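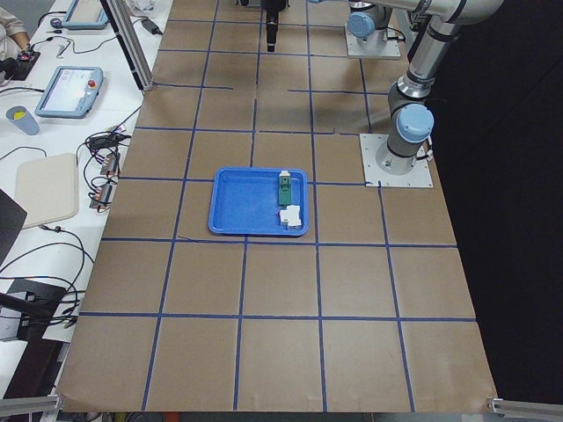
Teaching by example has a fine reputation among people who have never had to do it 3003 times. I spent August at Pledemov, steering an arm by remote control so that a policy called Gustix could learn to handle small parts, and I came away with a lower opinion of my own hands. A blue tray with two little components in it looks like an afternoon's work for a patient toddler. The tape grid on the brown surface is there so we can say which square the tray is in, and it also lets everyone in the room see exactly how far off I was.

My complaint is with the word "demonstration." It suggests a master at the bench. What Gustix got from me was hesitation, a swerve to the left before every grasp, and a small pause at the top that I had always taken for good judgment. It learned the pause beautifully. Kayode Uzor watched the playback and asked whether the robot was thinking about lunch.

The usual cure is more data, and management at Drestthorpe would like 3193 episodes by the next review. I'd settle for fewer and throw out the bad ones. Elżbieta Piątek throws out 6 of mine before coffee and is cheerful about it. She moves the arm as if it owed her money, and her episodes are short, ugly and worth copying.

So pay the people who are good at this, and pay them like teachers who get results. Let the rest of us label things. I have asked to be moved to labeling, and the request was approved with what I thought was unnecessary speed.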